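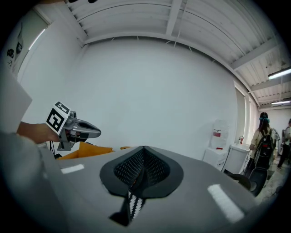 How long should you keep the box a thing came in?
Until the return window closes, say the people who organize closets for a living. The rest of us keep it until we move, and then we move it.

I own a box for a coffee maker I gave away two apartments ago. Inside it is a smaller box, which held the carafe, and inside that is the molded cardboard that held the carafe still. It is very good cardboard. I have taken it out and admired it more than once, usually while looking for something else, and each time I have put it back, because you never know when you might come into possession of a carafe that needs holding.

My wife calls the hall closet the museum. Admission is free and the door has to be opened with one hand flat against the upper shelf.

I started asking other people about this in April, at first to win an argument. My neighbor keeps a blender box under his bed in case he has to send back the blender, which he bought when his daughter was in middle school. She is now an accountant. A woman at my dentist's office has all her phone boxes, going back to a phone that flipped, and told me so in the voice other people use to mention a boat. Everyone I spoke to had one box they could defend and several they would prefer not to discuss.

The defense is nearly always resale. A thing is worth more in its box, people say, and for a certain kind of toy train this is true. It is not true of a rice cooker. I looked up what my own holdings might add to the value of the goods they once contained, and I will say only that the sum would not cover the cost of the tape.

Beca Skyrme takes a harder line. She clears out houses in Bimenmont, mostly for families who live too far away to do it themselves, and she has carried more empty boxes down more basement stairs than she cares to remember. In one split-level she took out 113 of them, a figure she knows because the son of the house insisted on a list. He wanted to check the list before anything was recycled. He checked it for a week. Then he kept nine.

"They're never really empty," she told me. "There's a twist tie. There's the manual in six languages. There's that little bag that says do not eat."

She doesn't blame anyone for it, or says she doesn't. Her theory is that a box is the last part of a purchase that still looks the way it did in the store. The mixer gets flour in its neck and the vacuum starts to smell like the dog, but up in the attic there is a picture of each of them looking its best, next to a lemon.

The people who make boxes know this perfectly well. For most of my childhood a box was a brown thing with staples in it that took a piece of your thumb. Then somewhere along the way the lids began to sigh. You lift one now and it comes up slowly, as if it had been asleep, and there's a ribbon to pull, and a sheet of tissue with a sticker on it that you feel bad about tearing. I bought a desk lamp from Havier last year for $63, and it arrived in something I would have been comfortable being buried in, if I were a cat. The lamp is fine. It leans. The box has a magnet in the flap and is currently home to my socks. 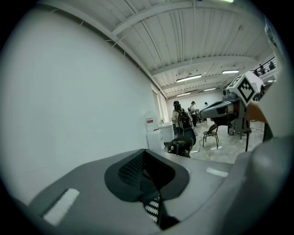 There is also the matter of the foam. Cardboard at least lies down when you ask it to. Foam will not go flat, will not go in the recycling, and breaks into small beads that I will be finding in my cuffs until retirement. Plomix, which made my printer, shipped it between two end caps so exact that I have never once managed to get the printer back in. I tried before our last move. I turned the caps over, I switched them left for right, I said some things. In the end the printer crossed town on my lap in a bath towel, and the box, with both caps inside it, rode in the truck at the movers' usual rate.

That was the trip that broke me, or should have. The new place has one closet fewer than the old one. My wife proposed a rule: any box we hadn't opened in a year would go, without appeal. I agreed to the rule and spent the evening opening boxes.

Skyrme's own advice is gentler than I expected from someone with her knees. Keep the box for anything made of glass that you plan to ship. Keep the box for anything you've had less than a month. Cut out the panel with the model number if it makes you feel safe, and put all the panels in an envelope. She used to tell clients to take a photo of each box before letting it go, but she gave that up when one man took over 200 and then asked her what kind of album she'd recommend.

Last Sunday I finally took the coffee maker box down to the curb. I broke down the outer carton and the carafe carton, and I stacked them with the flaps tucked in so they wouldn't blow around. It took ten minutes. The molded piece I brought back upstairs. It turns out to be the right size for onions.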